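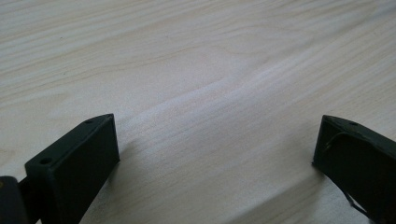 コーティーニョ合奏団 例会議事録
2026年1月24日、練習場所のプレオにて、朝の音出しのあとに開催いたしました。寒いなかお集まりくださった皆さん、本当にありがとうございました。今回の主な議題は春の演奏会で、曲順、会場、印刷物、それから前々から宿題になっていたマンドリンの調弦の時間のことまで、ずいぶん広く話し合いました。最初に話が弾んだのはプログラムの表紙です。昨年のような濃い色ではなく、淡いクリーム色の木目がゆるやかに波打っている、あの感じを背景に敷いてはどうかという案が出まして、弦楽器の音にもよく合うということで賛成の声が続きました。文字は焦げ茶で、飾りは入れない方向です。印刷は今回もヘルニコさんにお願いし、見本が出たら次の例会で回覧します。

進行:ロナルド・キンタナ
記録:ヴァルトラウト・ティーレ

議題1 会場について
プラサノの小ホールから、正式に使用の承諾をいただきました。客席は52席です。もう少し大きな部屋も候補に残っていたのですが、下見に行った方々が口をそろえて「弱い音が後ろまできれいに届く」とおっしゃるので、響きを優先することで決まりました。招待のお客様は最大40名までとし、残りは当日いらした方のために空けておきます。ご家族をお呼びになりたい方は、お早めにキンタナさんまでお知らせください。舞台の奥行きがあまりないため、低音の皆さんには下手側に少し固まって座っていただくことになりそうです。譜面台の並べ方は、次の練習で一度ためしてみましょう。

議題2 曲順と演奏時間
前半は舞曲をまとめ、休憩をはさんで後半に組曲を置く案が通りました。先日の通し稽古で計った時間は、曲間を除いて42分でした。もう一曲入るのではないか、という元気なご意見もあり、しばらくにぎやかなやり取りになりましたが、アンコールに短い子守歌を用意しておくということで、皆さん納得してくださったように思います。組曲の緩徐楽章は、テンポをもう少し前へ進めたい側と、このままたっぷり歌いたい側とに分かれ、この日は決めきれませんでした。両方の速さで録音して聴き比べるという宿題が残っています。記録者は実はたっぷり派なのですが、公平を期してここには理由を書かずにおきます。
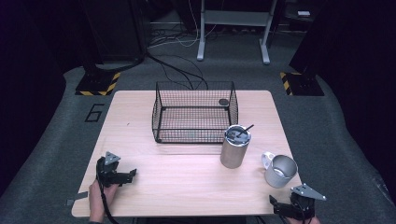
テーブルの上のワイヤーバスケット、ふた付きタンブラー、マグ

議題3 調弦と練習の始め方
合奏に入る前の調弦が長引くという件です。冬は部屋が暖まるにつれて音が動いてしまい、せっかく合わせてもまたやり直し、ということがこのところ続いておりました。そこで、楽器をケースから出したらすぐには弾かずに置いておき、その間に連絡事項を済ませてしまうという順番に改めます。基準の音は第一マンドリンの首席からいただき、パートごとに高いほうから低いほうへ送っていきます。自分の番を待つあいだは、つい指ならしをしたくなるものですが、ぐっとこらえてくださいね。弦の張り替えは演奏会の直前を避け、なじむだけの日数をみて済ませていただけると安心です。予備の弦は各自でお持ちください。

議題4 楽譜の整理
貸し出した楽譜が、まだ戻ってきていない曲があります。お宅の本棚やピアノの椅子の中など、どうぞ一度のぞいてみてください。書き込みは鉛筆でお願いしておりますが、赤いペンの跡が見つかった譜面もあり、これについてはおとがめなしで、写しを作り直すことになりました。ティーレがパートごとに封筒を分け、曲名を表に書いてお渡しします。古い譜面には以前の団員の運指が残っていて、これがなかなか味わい深く、整理の手が止まってしまうのが困ったところです。運指の残る譜面は原本として保管し、ふだんの練習には写しのほうを使います。

議題5 新しい団員の迎え方
見学のお問い合わせが続いております。うれしいことです。経験の有無は問わず、まずは練習を最後まで聴いていただいて、そのあと希望があれば易しい曲に一緒に入っていただく、という従来の形を続けます。隣に座った方は、今どこを弾いているか、指でそっと譜面を示してあげてください。楽器をお持ちでない方への貸し出しは、手入れの済んだものから順にご案内します。
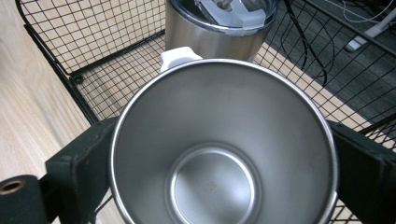
演奏会の当日は、何を着ればよいのでしょうか。
上は白か生成り、下は黒でお願いします。袖口のボタンや腕時計が楽器に当たらないものを選んでいただければ、形は自由です。

その他の連絡
・足台は会場にありません。各自でご持参ください。
・緩徐楽章の録音は、聴き比べが終わるまで団の外には出さないことにします。
・受付のお手伝いをしてくださる方は、キンタナさんへ。演奏に出ないご家族でもかまいません。
・休憩中に流す音楽は、流さないことに決まりました。お客様同士のおしゃべりを楽しんでいただきたいという意見が多数でした。

次回の例会では、表紙の見本の回覧、舞台上の並び、テンポの聴き比べを扱います。子守歌のパート譜は次の練習でお配りしますので、持ち帰って目を通しておいてください。

以上
(記録 ティーレ)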